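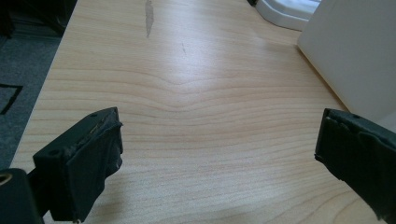
According to one reader, last month's column on office furniture ignored the main point of a replacement cycle, namely that it lets a finance department know in advance what it will spend. The objection is fair as far as it goes. A fixed cycle does make the budget line flat. My argument is that a flat line is a poor reason to discard working desks, and that the same predictability can be had from a maintenance schedule at lower cost.

Opinion > Workplace > Furniture and Fittings

Most mid-size offices replace desks on a seven-year cycle. The interval comes from accounting practice. It matches a depreciation period, and it says very little about the condition of a desk. A top with a few scuffs and a sound core is structurally the same object it was on delivery. The parts that do wear out are the moving ones: height-adjustment columns, drawer slides, casters, and the threaded inserts that hold the legs. These are sold separately, and a person with a drill can change most of them in under an hour.

The Skelcombe office went through a scheduled replacement of 70 desks last November. The replacement price was $600 per desk, delivered and assembled. I asked for the condition survey that supported the decision and learned that no survey had been done. The desks had reached their date. They were collected by Baird, a clearance contractor, and the contract did not require a report on where they went.
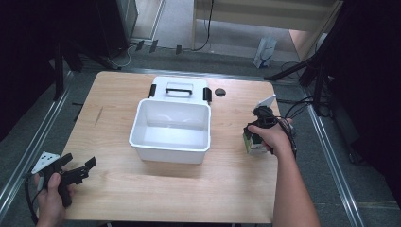 Disposal is the weakest part of the whole arrangement. A clearance contract is normally priced by volume, so the contractor earns the same whether a desk is resold, stripped for steel, or chipped. Resale takes storage space and labor. Without a clause that requires it, resale happens only when a buyer is already waiting. Buyers want matched sets with all the hardware, and hardware gets lost during collection when it is thrown into one bin for a whole floor. A written requirement to bag and label fasteners by unit would fix this for almost no money. I have read several of these contracts and have yet to see that requirement in one.

The Detden office took the other approach. It surveys one quarter of its desks each year against a short checklist: top flatness, edge banding, frame joints, lift function, cable access. Desks that fail an item get that item repaired. A desk that fails on the frame is retired for parts. The annual cost varies, but within a narrow band, and the finance department there appears to live with it.

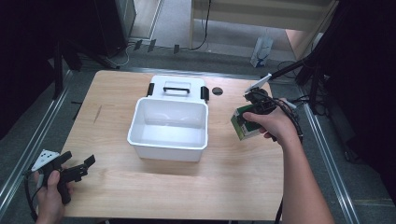 What about appearance? Surface marks should be handled as a separate category with its own small budget, and they should never trigger replacement of the unit. A top can be turned end for end, moved to a less visible room, or swapped alone. Cirnitz, which supplied both offices, will sell a bare top.

There is a stronger objection, and it concerns ergonomics. Standards change, and an old fixed-height frame may be the wrong frame for the person using it. I accept this. It supports replacing frames that do not fit their users, at whatever age, and a calendar is no help in finding them. A desk can be wrong on the first day.
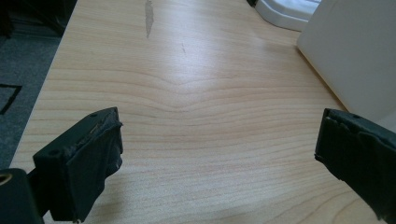

Who should own the decision? The facilities group should, with a survey in hand, and finance should set a ceiling on the yearly total. At present the order is usually reversed. Finance sets the date and facilities arranges the truck.

Any office with a replacement coming up could test the argument cheaply. Survey every desk before signing, record the failures by component, and price the repairs. If the repair total comes out above the replacement quote, buy new desks. The survey sheet should be attached to the purchase order either way.

Home Columns Letters Archive Subscribe Contact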